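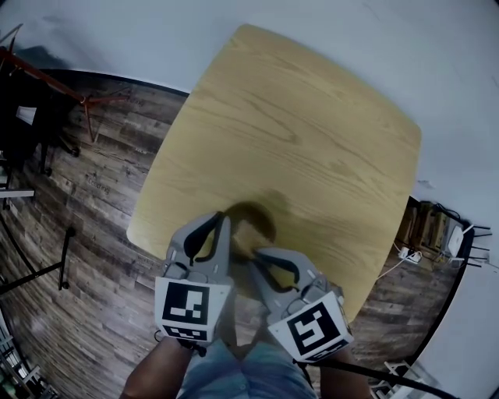 Everyone in my replies says don't put oil on it, just wax it and walk away, and three of them said it in the same hour, so ok, table people, I hear you!!

Home Explore Notifications Messages Profile

But I do want to talk about this little table, because I've been going back and forth on it since we moved it into the work room.

It's a Fledunard, the small square one with the rounded corners. I bought it for the corners (I have walked into enough pointy tables for one lifetime) and then fell for the grain, which goes diagonally across the whole top with these swirly knots in it.

Cost me 397 with delivery. The Rastholm version was 2,230. I sat at both of them in the store and could not tell you what the extra money is doing.

Thing I did not think about: pale wood on a dark brown floor. In the store everything was white. At home the table sort of glows, and I love it, but every single streak shows up too. Coffee, fine. Damp cloth, streak. Dry cloth, different streak.
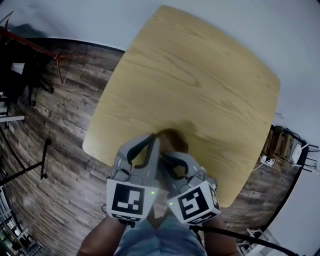
Pale honey, with a few faint wipe marks near the middle.

Someone asked what I clean it with. Plain water and a bit of dish soap, then a soft towel going WITH the grain. Going across it is how I got in trouble the first time.

The waxers recommend Grister, the one in the flat tin. You leave it on for 24 hours before you set anything down, so I need to find a day when I can live without the table. Probably a weekend.

And yes, I know the red chair base doesn't match. The red stays. I like having one loud thing in a room full of wood.

Will try the wax on the underside first and report back. If it goes yellow I'm blaming all of you (with love).

Oh, and for the person who wanted to know if it wobbles: a tiny bit, on the side by the window. Folded cardboard under one leg, good as new.

© 2019 Contact Terms Back to top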